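Sakdale Road Hall: Monthly Walk-Round
Checked by: Yusri Majimbun
Wednesday, doors open 15 minutes before the first class

What a pleasure this building is when the heating works! Everything below is marked OK, WATCH or FIX, with my comments after it. Please read the comments, they are where the useful bits live.

ENTRANCE AND CORRIDOR

1. Front door opens fully and closes by itself. OK
Comment: Lovely smooth action since the new closer went on. The old one used to slam hard enough to wake the baby group.

2. Door mat flat, no curled corners. FIX
Comment: Left corner lifting again. I have taped it for now, but tape is tape. Could we get the heavy rubber one from Verbruggen that we saw in the catalogue?

3. Corridor clear to full width. WATCH
Comment: Two folding chairs and a pushchair outside the kitchen. Moved the chairs, found the owner of the pushchair, all very friendly.

4. Exit signs lit. OK

KITCHEN

5. Fire blanket on its hook, pull tabs hanging free. OK

6. Fridge temperature log filled in. WATCH
Comment: 7 entries missing. The fridge itself is running beautifully, so it really is only the pen work. I've tied a new pen to the door.

7. Kettle leads and plugs sound. FIX
Comment: The big Tatar urn has a nick in the outer sheath near the plug. Taken out of use and labelled. Do not be tempted, however long the tea queue gets!

8. Cupboard under the sink: cleaning products upright, lids on, child lock working. OK
Comment: Full marks to whoever did the relabelling. You can read every bottle from a standing position.

WALLS, COVERINGS AND SURFACES

9. Wallpaper edges stuck down, no loose strips within a child's reach. Table coverings lying flat, no trailing corners.

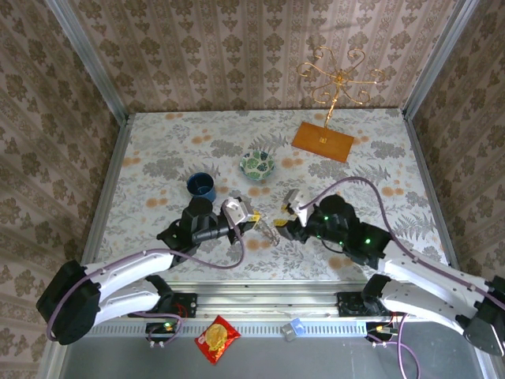 Item 9: striped damask paper on three sides, fern and flower pattern on the tabletop.

Comment: I do have a soft spot for patterned paper, but it wants looking at closely, as a busy design can hide a damp patch for months. Run the flat of your hand along the seams as well as looking. In the main hall I found one lifted seam behind the piano, low down, and marked it with pencil. WATCH.

MAIN HALL

10. Floor clean and dry, no raised blocks. OK
Comment: Gorgeous after the September polish. The dance class asked me what we used, and it was plain Flerkis floor soap and a lot of elbow.

11. Stacked chairs no higher than the line on the wall. FIX
Comment: One stack well over. Brought down to the line.

12. Curtains clear of the radiators. OK

13. Window restrictors fitted and holding. WATCH
Comment: The one nearest the stage has some play in it. Screw tightened, look again next month.

OUTSIDE

14. Ramp and handrail firm. OK

15. Outside light comes on at dusk. FIX
Comment: Bulb gone. Spare is on the shelf in the meter cupboard, I just need someone to hold the ladder.

Meter reading while I was in there: 987.
Mat and urn lead to be ordered together, limit for this month's small repairs is £400.

Signed: Y. Majimbun
Copy to the noticeboard and the blue folder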